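Royal souvenir hoard heads to auction, all 2,364 pieces of it

8 June 2026

A private collection of royal souvenirs big enough to fill a double garage (and it did) is going under the hammer in October, and the online bidding crowd is already circling.

The collection comes out of Doritcombe, where it was put together by one family across three generations. Mugs, mostly. Also biscuit tins, tea towels, spoons, a lot of spoons, jigsaws, jubilee plates, wedding plates, a run of coronation programs in decent nick and one carpet that nobody in the family will admit to buying. Total count from the auctioneers is 2,364 pieces, to be sold as 200 lots.

Skorasum is running the sale. The auction house says cataloguing is done bar the boxed sets, and that the full listing goes up a month before the first lot. Bids in the room, by phone, or online through Lireck. Buyer's premium applies, usual rate, it's in the fine print.

The family has asked not to be named. They've told Skorasum they want the lot gone, no reserve on most of it, and that the youngest generation "has been very clear about not wanting the mugs".

What's in it

Oldest stuff first. There are a handful of pieces from before the First World War, mainly enamel and pressed tin, condition mixed. After that it jumps to 1937, a good year for royal china and one that collectors still chase, then 1953, and that's where things get heavy. Coronation mugs by the dozen. Coronation beakers, coronation ashtrays, a coronation toffee tin with what the catalogue calls "original toffee residue". Lot 41, if you're keen.

Then the 1954 tour. Australian collectors will want to look closely at this bit. Street-party bunting, school medallions still on their ribbons, a stack of souvenir newspapers, plus several hand-coloured photographs of crowds along a country rail line. The medallions were handed out to school kids all over the place so they're not rare on their own. A tray of them with ribbons that haven't gone to dust is a different story, and Skorasum has given that tray its own lot.

The silver jubilee is the largest single section. Bells, thimbles, glass paperweights, tea caddies, playing cards. A money box shaped like a crown. A second money box shaped like a crown, slightly bigger. The 1981 wedding isn't far behind and anyone who's set foot in an op shop in the last forty years will recognise most of that.
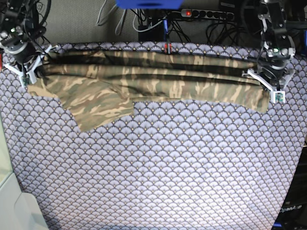
Camouflage fabric gathered along a table spread with a lavender fan-patterned cloth.

The top estimate is $2,000, for a boxed set of coronation goblets with the paperwork. Skorasum says it has turned down one offer already to buy the goblets before the sale. Seller wants them in the auction with everything else. Fair enough too.

Low end is a lot cheaper. There are mixed boxes of mugs with no reserve at all and the auctioneers are open about expecting some to go for the price of a sandwich. Chips and hairlines have been noted where found. "Where found" is doing some work there, so ask for a condition report if it matters to you.

Not everything is royal, strictly. A few boxes got mixed in over the years. Souvenir teaspoons from seaside towns, a commemorative plate for a bridge, half a dinner set. All being sold as found.

Why now

Short version is the house is being sold. The collection lived in the garage on steel shelving for years, then the spare room, then the hallway. It was last catalogued 11 years ago, in a set of exercise books, and those books have turned out to be handy. Each entry has a date, a price and where the thing was bought. Church fetes and swap meets for the most part. Some entries just say "present" and a few say "present (duplicate)".

The exercise books aren't in the sale. The family is hanging on to those.

There was talk early on of the whole lot going to a museum. Two were approached, according to the auction house, and both were polite about it. Storage is the problem with china, everyone has the same mugs, and neither museum wanted to take on more than a shelf's worth. So, auction.

Is there still a market?

Depends who you ask. Dealers have been saying for years that comemorative china has gone soft. Huge numbers were made, everyone kept theirs in a cabinet, and now all those cabinets are being emptied at once. You can pick up a jubilee mug for a couple of dollars just about anywhere.

Paper is another matter. Programs, tickets, menus, anything a normal person would have chucked. Prices there have held up and the Doritcombe collection has two full suitcases of it, including a seating card from a civic luncheon on the 1954 tour and a set of parking instructions for the same day. Parking instructions! Estimate on the suitcases is being kept back until the catalogue is out.

Tins do well if the inside is clean. Textiles are up and down. Tea towels that were never used, with the label still on, tend to get a bit of a fight going, and the collection has a drawerful. One silk scarf from 1953 has been set aside for a closer look after a question over whether it's the real thing or a later copy. It'll be in the catalogue either way, with the wording to suit.

Online bidding has changed who turns up. Lireck says royal memorabilia is one of the steadier categories on its site, with a fair whack of the bids coming from buyers who weren't born when the pieces were made. Younger buyers go for the odd stuff. Badly painted faces on plates are a whole thing now. A plate where the likeness is wrong can beat one where it's right, and the auctioneers have photographed the worst of them up close for that very reason. They're calling that group "the portraits".

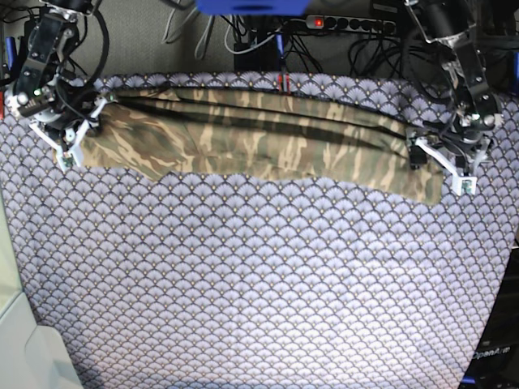 Two black-and-white robot arms hold a camouflage-print cloth across a patterned tabletop.

Viewing

Three days of viewing before the sale at the Skorasum rooms, free, no booking. Bags to be left at the door, prams fine. Please don't stack things, they've asked us to say. Cabinets will be opened on request.

Yimyam is doing the coffee and cakes for viewing and for sale day. There'll be a royal-themed slice. Details of the slice not available at time of writing.

The auction itself runs across a full day, starting with the mixed boxes in the morning, then china, then tins and textiles after lunch, paper last. The goblets are in the middle of the arvo. If you only want the suitcases don't rush, you'll be sitting there a while.

Things to know if you're bidding:

Register before the day if you're going online, Lireck needs time to verify new accounts and it won't be done on the spot.

Phone lines are limited. First in.

Collect within a week. Postage can be arranged on single pieces, the auction house won't pack the mixed boxes so bring newspaper or a mate with a ute.

Cards and bank transfer only. No cash, a change from past sales in the same rooms, and one that has annoyed a few regulars already.

Selling something similar?

Skorasum is taking extra consignments but not many. No more jubilee mugs. They were firm on that, said it twice. They will look at pre-1937 pieces, anything paper from the 1954 tour, tour photographs with names or places written on the back, and unusual textiles. Send a clear photo of front and back with measurements. Valuations are free up to three items, after that there's a fee per box.

For anyone wondering about the carpet. It is wool, it has a crest on it, it's big enough for a lounge room and it's been rolled up since the late seventies. Estimate is modest. It needs a clean. There's been more interest in the carpet than in anyhting else bar the goblets, going by the emails, and at least one pub has asked for the dimensions.

Skorasum says results will be posted the night of the sale, unsold lots listed seperately. Leftovers, if there are any, go to a charity shop in Doritcombe, which has been warned about the spoons.

Catalogue free online, printed copy extra. We'll update this when the date in October is locked in.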